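Perstead Children's Learning Pages
Home and Everyday Life

How to Clear and Sort a Table

A table is one of the most useful pieces of furniture in any building. People eat at it, draw on it, and put things down on it when their hands are full. For this reason a table collects objects during the day, and those objects need to be sorted before the table can be used for something new. This page explains how sorting works and how you can do it at home or at school.

Even a small table can hold several different kinds of things at once.

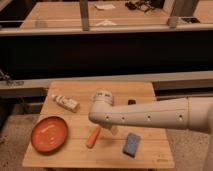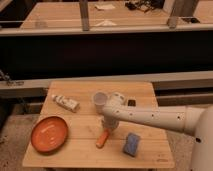 What does sorting mean?

Sorting means putting things into groups. The things in one group are alike in some way. You might sort by color, by size, by shape, or by what each thing is used for. When a table is being cleared, sorting by use is usually the most helpful. Dishes go together because they are washed and stored in the same part of the kitchen. Bottles of soap or lotion belong together too, and they should be kept away from food.

Look before you move

Before touching anything, look at the whole table. Ask yourself these questions:
Is anything hot, sharp, or made of glass?
Does any bottle or cup have something inside it?
Is a handle sticking out over the edge, where a sleeve could catch on it?

If the answer to any of these is yes, ask an adult to help with that item first.

How to carry different shapes

Bowls are wide and open. Hold a bowl with one hand on each side and keep it level.

Cups are taller than they are wide, so they tip over more easily than bowls do. Hold a cup around the middle. A thin plastic cup should be held gently – if it is squeezed, the sides bend inward and a drink can spill over the top.

Bottles should be closed before they are moved. Check that the cap is tight, then stand the bottle upright. A round bottle lying on its side can roll.

Tools with handles should be picked up by the handle and carried with the other end pointing down.

Caring for a wooden table

Many tables are made of several strips of wood joined side by side. The lines you can see and feel in wood are called the grain, and they formed while the tree was growing. When the table is clear, wipe it with a damp cloth in the same direction as the grain. Then dry it with a second cloth. Water that stays on wood for a long time can leave a mark.

Try it yourself

The Vodholm Table Game is for two to four players. Choose 4 objects that will not break and place them on a table. One player looks at the objects, then turns around. Another player moves one object to a new place. The first player turns back and says which object was moved and where it used to be. When everyone has had a turn, put all the objects away where they belong.

Words to know

Grain: the pattern of lines in a piece of wood.
Level: flat, and not leaning to one side.
Upright: standing straight up.

Next page: Shelves and Cupboards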